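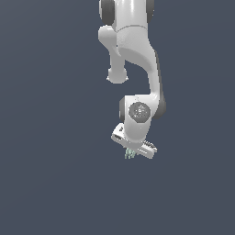

开场第1页:仿真画面里的机械臂,手爪下面是那一小簇浅绿色

【先不说话,让大家看几秒】

大家好。今天想跟各位聊聊五月份我去伯恩蒙特(Birnmont)开放日看到的东西。回来以后我跟同事讲了好多遍,越讲越来劲,后来他们说你干脆正式讲一次吧,所以就有了今天这场。

先从这张仿真图讲起。一条白色的臂,背景什么都没有,连桌面都没画。我在展厅大屏上第一眼看到的时候心想,就这?后来站在那里看了快一个上午,午饭都差点错过!

请大家注意手爪,它是斜着的,没有跟地面摆平。做过抓取的朋友应该马上有感觉:手腕这一点点倾角,调起来能要人命。看得清的那根手指上有一道一道的细槽,等下讲到夹持的时候我会回来说它。

【停一下,问现场:有谁做过软东西的抓取?举手的人多就跳过下一段】

给不做这行的朋友补一句。抓一个硬盒子,位置对了基本就成了。抓细软的东西,它会弯、会滑、会从指缝里漏出去,力气大一点就压坏了。所以那天讲解员一说“今天抓的都是软的”,我立刻往前挤。

【第2页,开放日流程】

开放日分2个部分。上午看仿真,下午进车间看真机。我强烈建议以后去的朋友别跳过上午!很多人是奔着真机来的,十点钟的仿真演示稀稀拉拉没坐满,结果下午提的问题,上午全讲过了。

仿真用的是他们自己的平台,叫 Ilora。演示的人当场改参数:手指摩擦、物体软硬、手腕角度,改完马上重跑。他们说为了这一个动作,前后在仿真里跑了2000次。我问他为什么场景这么空,他说调手爪的时候他就喜欢空的,没有桌子,眼睛只盯着指尖。这句话我记在本子上了,回来自己也试了,真的好用。

【这里容易讲超时,看表】

【第3页,下午的真机】

下午这部分是我最想讲的。真机那条线叫 Sarkow,隔着玻璃看,离得很近。现场连着做50次抓取,抓完放进托盘,大家就在外面跟着喊,气氛特别好,旁边有个小朋友每次都鼓掌。

当然也有掉的。掉第一次的时候全场“哎呀”一声,工程师倒很高兴,把那一次的力曲线调出来投在墙上,跟仿真的曲线叠在一起给我们看。两条线前半段贴得很紧,到手指合拢那一下分开了。他说接触这一块他们还没做好,仿真里的东西比真的“听话”。我特别喜欢这一段,比一路顺利好看多了。

【回到第1页的图】

好,现在再看这张图。刚才说的手指细槽,车间里有人问过:槽密一点好还是疏一点好?讲解员的回答是看抓什么,他们手边备了好几种指垫,换着试。想深究的朋友可以会后找我,我抄了一些笔记,字很丑。

【第4页,实用信息】

想去的朋友记几件事:
仿真演示早点到,坐前排,后排看不清手指。
车间一批只进35个人,要在门口领牌子。
奥拉通吉(Olatunji)展厅在另一栋楼,讲的是传送带和分拣,我那天没来得及去,有去过的请一定告诉我怎么样。
车间里面挺吵,提问要大声。

【留时间提问。可能会被问到:仿真软件能不能外借?答:我问过,对方说还在商量,没有给准话】

【如果没人提问,就讲我自己回来以后做的那个小实验,笔记本第二个文件夹里有视频,记得先把声音关掉】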